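Home | Local | Schools | Business | Sports

Old office computers get a second life in Narnska

14 comments | 119 shares

Narnska's computer reuse drive is back, and it is bigger than ever! Residents and small firms dropped off 800 old desktops this spring, up from 500 last year, and the first batch is already set to go out to families and schools on Wednesday.

The drive is run by Larkudix, the repair shop on Suksawat Street, with storage space lent by the Tirkus warehouse.
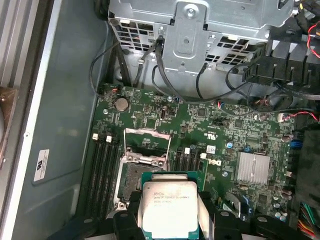
An Intel Xeon processor over an open desktop workstation.

Every machine that comes in gets its drive wiped first. After that it is cleaned, tested and loaded with free software, and anything past saving is stripped for parts. Memory is always in short supply, so even a dead computer is welcome.

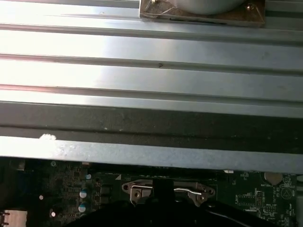 The town library will get 108 of the finished desktops, enough to fill its new study room and replace the slow old ones by the front desk. Kids have been asking for that for years, and it's great to see it happen.

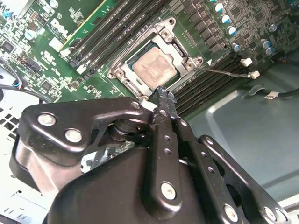 Families can sign up for a computer at the library or at the shop counter. There is no charge, and a keyboard and mouse come with each one while they last.

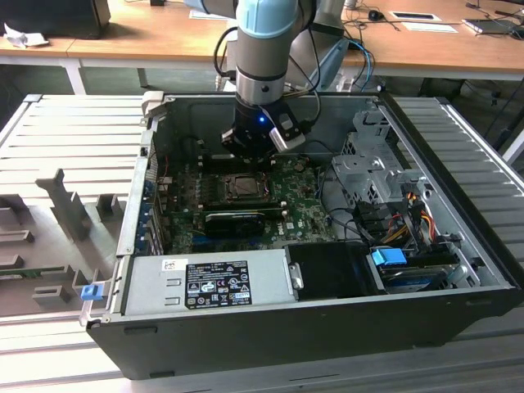 Drop-offs stay open until September at the warehouse's side door, 9 a.m. to 4 p.m. Laptops are fine too, but please bring the charger. Printers and old tube TVs can't be taken this time.

Related
Library study room opens its doors
Where to recycle batteries in Narnska
Bike swap returns to Suksawat Street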